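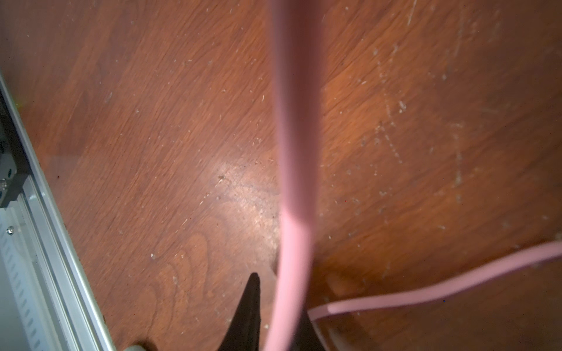 Do headphone cables need to be put away in any special way?
Loosely, and with the plug free, is all it takes. Most of the tricks passed around for this do less than people claim.

Section 4. Storing wired headsets and their cables

The Liltus cable kit comes with 80 ties. You will not need 80 ties. A headset needs one, and a soft strip of cloth does the same work.

1. Wipe the table first. Grit gets into ear pads and stays there.

2. Unplug the headset by the connector. Pulling on the cable is faster – until the day the cable comes out and the connector doesn't.

3. Set the headset down with both ear cups facing the same way and the headband at the back.

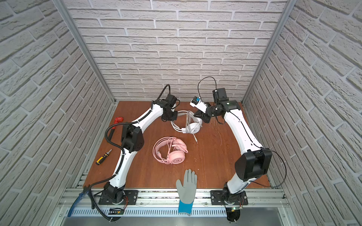
4. Let the cable hang for a moment so the twist can work itself out. Some guides call for a full minute. We have seen no benefit past a few seconds.

5. Coil the cable in loops as wide as your hand. Do not wrap it around the headband, whatever the box shows.

Note: "Tangle-free" on a package is a hope. Any cable left in a heap with another one can knot.

6. If two headsets are already tangled, find a free connector and work back from there. Do not start by lifting the top headset.

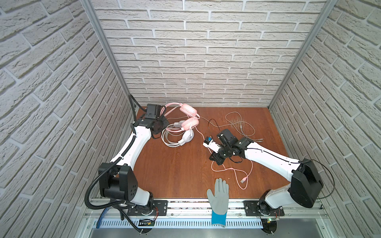 Fig. 4-2. Pink headset and white headset, tangled, with a white-and-blue connector.

7. Lay the finished coil beside the ear cups and close the tie with one turn. A second turn only pinches the cable.

Caution: Do not hang a headset by its cable, even overnight. The Lendenach wall hook is sold for this purpose. Use it for the headband or leave it in the drawer.

Spare ties are listed in Section 7 under part 41.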